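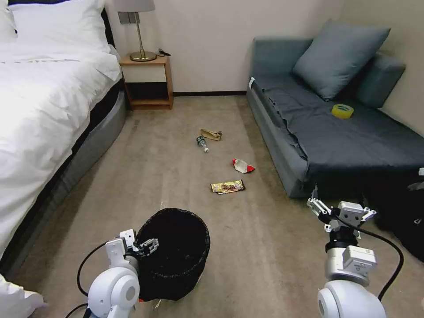
O cesto preto e a alcatifa bege.

Fio sobre as mudanças no circuito amador de Trekari para a próxima época. Vou por partes.

As inscrições fecharam com 148 equipas, contando as duas divisões. A fase aberta arranca em outubro e joga-se toda online, sempre às 20h30.

A principal alteração é o limite de transferências. Cada equipa pode trocar no máximo dois jogadores entre a fase aberta e os play-offs. Até aqui não havia limite.

Quem trocar um terceiro perde o lugar e volta à fase aberta. O regulamento não prevê exceções, nem por doença – já perguntámos e a resposta foi essa.

O prémio da divisão principal fica nos 400 euros. A segunda divisão continua sem prémio em dinheiro.

Para entrar diretamente nos play-offs é preciso acabar a fase aberta com 1393 pontos ou mais. Abaixo disso, há uma ronda de repescagem à melhor de três.

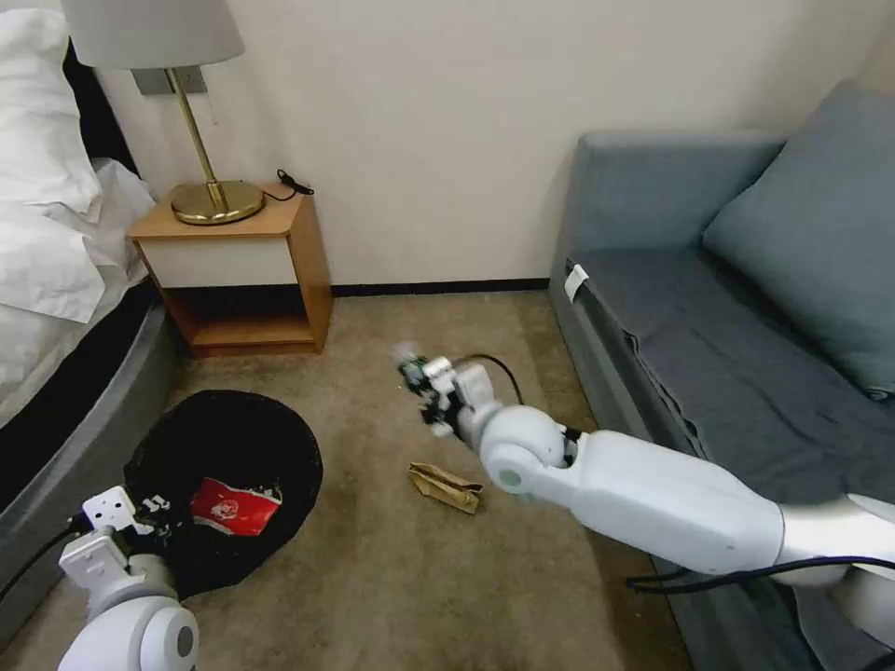
Lovgate Esports – Secção de Trekari

No nosso caso: a Farah Ong mantém-se como capitã e o Hrvoje Tomić passa de suplente a titular. O Jacinto Nava fica a treinar a equipa B.

O Syahrul Kwok saiu para a Fikness. Acordo fechado antes do prazo, por isso não conta para o limite de trocas. Boa sorte para ele.

A vaga de suplente está aberta. Pedimos disponibilidade à noite, microfone a funcionar e pelo menos uma época completa no circuito. Mensagem privada para a Melati Halim, com o nome de jogador e a função preferida.

O primeiro adversário é a Rätsep. Perdemos com eles duas vezes na época passada, ambas no terceiro mapa.

Os treinos passam a começar às 21h. Nas noites de jogo não há treino, só revisão das gravações – a Farah envia a ligação no grupo.

O calendário completo ainda não saiu. Quando sair, acrescento aqui.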